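Pairing head view with finger cameras for sock folding – one stream or three?

Asked in: Data collection / Demonstrations
Tags: handheld grippers, synchronisation, cloth, episode length

I'm putting together a set of demonstrations for a sock task: take two socks from the table, lay them one over the other, fold, put down. The target is 3000 episodes. We record with a handheld gripper on each hand, a camera on each gripper and one more at head height looking down. The recorder is Muledance and the files go into a store we call Westeo.

My trouble is with how to pair the views. The gripper cameras see very little of the job until the fingers are close to the cloth, and at the start of most episodes they see mainly table. The head view has both hands in it but the cuff and toe are small. Stills are below, the head view first and then two from gripper cameras.

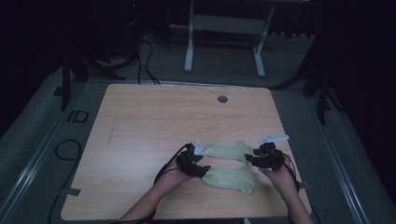
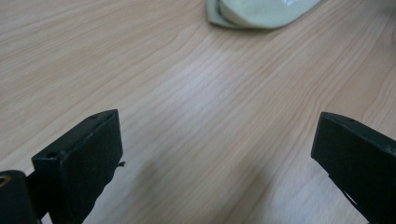
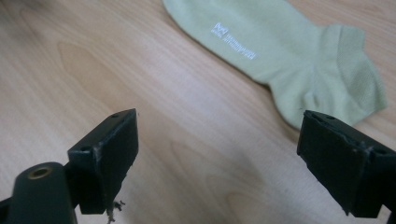
Same table in all three.

Things I have tried:

Training on the head view alone. The policy gets the hands to roughly the right place and then closes too early, often on one layer of the cuff.

Training on the gripper views alone. It closes well when it happens to be over a sock and wanders when it isn't.

All three together, resampled to the slowest camera. Better, but there is a lag of 4 frames between the head view and the grippers on some episodes and none on others. I can't see a pattern in it.

So two questions. Should I fix the lag per episode or throw those episodes out? And is it worth trimming the opening part, where the gripper cameras have next to no cloth in them?

Dela Peña replied:

Don't throw them out yet. A lag that changes between episodes but stays put within one is nearly always a start-up problem. One camera gets its first frame late and the recorder numbers everything from that first frame. Check whether you are matching by frame number or by capture time. If it's by number, that is your fault right there, and the data is fine.

To measure it, open and close both grippers sharply twice before each episode, somewhere the head camera can see them. Line up the closing in each view. We do this at the beginning and again at the end, and if the two offsets differ then the clocks are drifting and that's a different repair. For episodes you have already recorded, use the first clear close on the sock. It's less exact but you'll get within a frame.

On trimming, I would leave the approach in. Your gripper-only policy wanders because it has little to go on when the cloth is out of view. Cut the approach and the combined one will have the same hole in it. What you can cut is dead time before the hands start to move.

Also vary where the socks start. If they are laid out side by side in the same spot every time, the head view will learn the spot.

Accepted answer

Oteo replied:

Agree about capture time. I'd add that socks are worse than towels for this because the heel makes them lie differently each time, so 3000 might not be enough. Our last set was 3948 and we still had trouble with toes folding under. Plain ones in one colour are the hardest as the top layer and the bottom layer look the same close up. Try a few pairs with stripes.

Unsigned reply:

Just use the head camera at a higher resolution. We dropped the finger cameras altogether and it was fine. (We were doing boxes though.)

Comment from the asker:

It was matching by frame number. Switched to capture time and the lag has gone on all but 9 episodes. Those 9 have no capture times stored for the left gripper, so I'm doing them by hand using the first close – slow, but they line up. I have put the double open and close into the recording steps from now on. Will leave the approach in and cut only the still part at the front.

Dela Peña replied:

Good. Check the right gripper on those 9 as well. When we lost times on one side, the other side had gaps too, only shorter ones that didn't raise a warning.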